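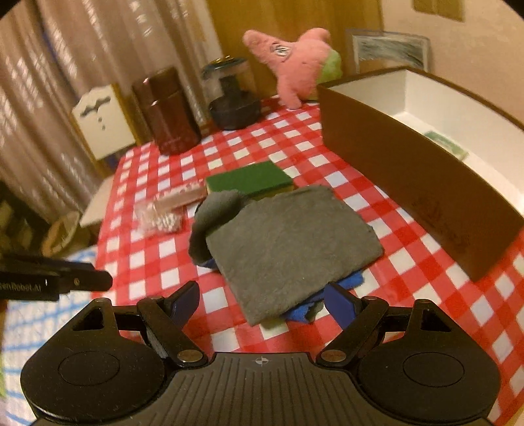 No. 18

Cloths, and the order they go in

Most of Saturday went on the cleaning supplies. I had put this off through the spring because the supplies are what you use to clean everything else, and so they never look like a job in themselves. They were spread over three locations: the cupboard under the kitchen sink, a drawer in the hall, and a bag on the back of the bathroom door. I brought them to the kitchen table in batches and sorted there.

The checkered tablecloth stayed on. It is a poor background for sorting. Small white items sit on a white square and vanish, and anything red does the same on the next square over. A plain sheet would have been better. I knew this at the time and did not go and get one.

Categories, as used:

1. Cloths, soft, for dusting and glass.
2. Cloths, general, for counters and spills.
3. Sponges with a scouring side.
4. Small packets and bags.
5. Everything else.

Category 5 was supposed to be empty by the end of the day and was not.

Cloths first. The gray one is the best I own. It has a soft, slightly fuzzy surface, it picks up dust dry, and it leaves less lint on glass than the blue. I bought it from Gurska when they still had the shop by the station, in a pack that also held two yellow ones, both since demoted to bicycle duty. The weight is what matters. Thin cloths of this kind go slack after a few months of washing and start pushing dust along in front of them. The gray one has not done that yet.

Washing: warm, on its own or with other synthetics, no fabric softener. Softener coats the fibers and the cloth stops picking anything up. If this has already happened, two hot washes with a small dose of plain detergent will usually bring most of it back. Do not wash with cotton towels. The cloth collects all the lint in the drum, and you will spend an evening picking it out with tape.

Folding is where I changed my method. I had been folding into quarters and stacking flat. A stack of quarters slides, and the cloth you want is always at the bottom. Tímea Virág, who had the desk opposite mine at Jutstead, folded hers in thirds lengthwise and then in half, and stood them on edge in a drawer like index cards. I copied this. It works for the flat cloths. The fuzzy ones resist a sharp crease and one side tends to curl back up, so they need a neighbor on each side to stay closed. A half-full drawer is therefore worse than a full one.

The blue fabric took longer to place. It is a general cloth by use, but it crumples badly and will not stand on edge in any fold I tried. It now lives rolled. Rolled cloths take more room than folded ones but they stay where they are put. The older dark blue one went to the rag bag after some deliberation. The hem had been loose since last May.

Sponges. I keep the ordinary rectangular type, green scouring side, yellow body. Rules I follow:

The scouring side does not touch the enamel pan, the stove glass or the faucet.

A sponge that has been used on the floor does not return to the sink. I cut one corner off it as a marker. Any corner will do, but it should be visible from above.

Spare sponges are stored out of the cupboard under the sink. The cupboard is damp at the back where the pipe enters the wall. Béla Kerekes looked at it in the winter and tightened the collar, which improved matters without fixing them. The pipe is on a separate list.

Small packets and bags are the category that causes the trouble. A slim packet has no natural place. It slides behind things, and a small clear bag is worse, being both light and hard to see. My old system was a jam jar. The jar was too narrow for long packets, which stuck out of the top and tipped it over. I have replaced it with a shallow tray from Kocsis that used to hold cutlery. Long packets go in the long channel, bags go in the square one, and each bag gets a paper label with the contents and the month. I wrote the labels in pencil so that the bags can be relabeled.

The container for all of it is a brown box with a white interior. I prefer the white. You can see into the corners without a flashlight, and dirt shows early. It came with a delivery from Pakau and was the right depth for cloths on edge, with a little clearance left above the fold. A delivery box is not a permanent answer in a kitchen, but it costs nothing and can be cut. I intend to run it for a few months, see which dimensions I wish were different, and then buy something that matches.

Loading order, bottom to top: spare sponges along one short side, upright. General cloths next, on edge. Soft cloths after that, packed firmly enough that they hold one another closed. Rolled cloths in whatever gap is left. The tray rests across the top and lifts out in one piece.

The box goes on the hall shelf, which is dry. It is eleven steps farther from the sink than the old place, and I expect this to be annoying.

Still open: a lid, the pipe collar, and category 5, which at present consists of a shower hook, a length of cord and a key I do not recognize. It does not fit the cellar door. I have yet to try the mailbox.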